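Search this notebook Enter keywords Go

Feb 7, 2020
Bags, continued. Letham bench, then the marble-pattern counter.

Picked up where the last entry stopped, with the thin produce-type bags from the Prestalen carton. The carton is marked 3000. I have no idea how many are left in it and it doesn't matter for this. Lot number on the flap is 2411, copied here so that if we reorder and the next lot feels different we can tell.

The point of the week is still the same: find a way to close and put away thin bags so they can be got out again without tearing, and write it up on one page for the Nulham storeroom. They get through a lot of these and at the moment the used ones go into a drawer in a wad. When you pull one you get four.

Closing first.

Twist and tuck. Gather the mouth, twist the neck, fold the twisted part back under the bag. Fast. Opens by itself if the bag is less than half full, and opens slowly if it is full of something light like foam chips. Fine for potatoes. I left one full of foam on the shelf over lunch and the neck had let go by the time I got back.

Twist and clip. Same gather, same twist, then a flat clip across the narrow part. Holds. The clip has to go on the tight part of the twist, close to the contents. Higher up, where the film fans out again, it slides off if you lift by the tail.

Overhand knot. Holds best of all and is the worst to undo. I tore the film on most of the ones I tried to open with my fingernails. For bags that are going in the trash anyway this is fine, and I'd say so on the sheet. For bags we want back, no.

Slip knot with the tail left out. Better than I expected. Pull the tail and it comes loose, provided the twist underneath wasn't overdone. If the neck is twisted until it starts to kink back on itself the loop jams and you're back to tearing. I stopped twisting as soon as the neck felt firm and had no more trouble.

Note on stretching. This film stretches along the neck if you pull while you twist, and it doesn't come all the way back. The stretched part goes cloudy and stays narrow, and the next time you use the bag it wants to gather in the same place. Not a fault exactly. It does mean that a reused bag closes more easily than a new one but is weaker right there. Two of the reused ones split at the neck when I filled them with the rubber feet.

Storing.

Tried three ways on the counter. The bench is too rough, the film snags on the old screw holes.

Flat fold: lay the bag down, press the air out from the closed end toward the mouth, fold in thirds lengthwise, then in half until it fits in the hand. Looks good in the drawer. Takes longer than anybody in the storeroom will put up with, and the film is springy enough that the last fold opens unless there's a weight on it. Also static. On a dry day like today the top layer clings to your sleeve and the fold goes crooked.

Roll: press flat, roll from the closed end, rubber band. Keeps its shape. The band sticks to the film after a while (there are old ones at the back of the drawer from before I started here, and the rubber has gone gummy). Paper tape is better but then you're picking tape off.

Twist and half knot: run the bag through one hand to get the air out, twist the full length loosely, one half knot in the middle. Not pretty. Quickest by a good margin, and the knot falls open with a shake. They stack in a box like dinner rolls and you can take one without dragging the others along. This is the one I'd recommend for Nulham.

The trapped air is what gives trouble in all three. If the mouth is closed off before the bag is flat, you get one big puffed fold that moves around under your hand and won't go anywhere. Start from the closed end every time. It sounds obvious but I did it the wrong way round several times this morning.

Color. The tinted bags are easier to work with than the clear ones, only because you can see where there is one layer and where there are several. On the pale counter the clear ones are hard to find the edge of. If we get to choose on the next order I'd choose tinted. Bogdan carries both as far as I know, need to check whether the tinted ones come in the same thickness.

Counter wiped down with plain water after. Don't use the spray cleaner, it leaves something behind that makes the film grab.

Reuse test, for the record: 30 open-and-close cycles on a single bag with the half knot, no tearing, mouth a bit ragged on one side. I'll do the same with the slip knot on Monday, and after that with a bag that has something in it. Somebody please leave the foam chips where they are on the shelf, I'll need them.

To do
— draft the one-page sheet, large print, goes on the inside of the drawer door
— find a box of the right depth; the shoebox works but the lid is missing
— throw out the old rubber bands
— ask Nulham whether any of these are used around food. If so those ones shouldn't go back into the reuse box at all and the sheet has to say it at the top
— separate out the bags with holes. I've been putting them in the bin under the sink and somebody has been putting them back

One more thing, added late in the afternoon. Went through the wad from the drawer and knotted what was worth keeping. It took less time than I'd set aside, and the whole lot now fits in half the shoebox. The ones at the bottom were stuck together and I let them go. 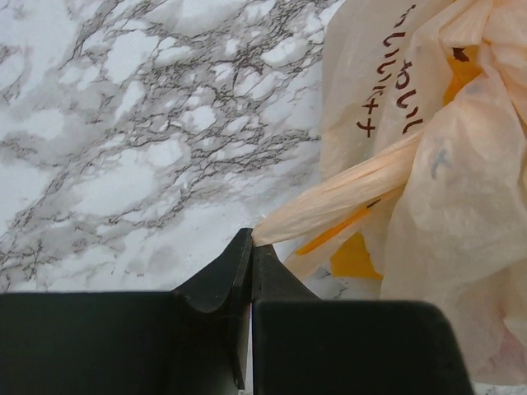 What is the best way to get the air out of a thin bag before knotting it for storage?

Lay it flat and press from the closed end toward the open mouth, or draw it through a loosely closed hand in the same direction, then twist it loosely and tie a single half knot in the middle.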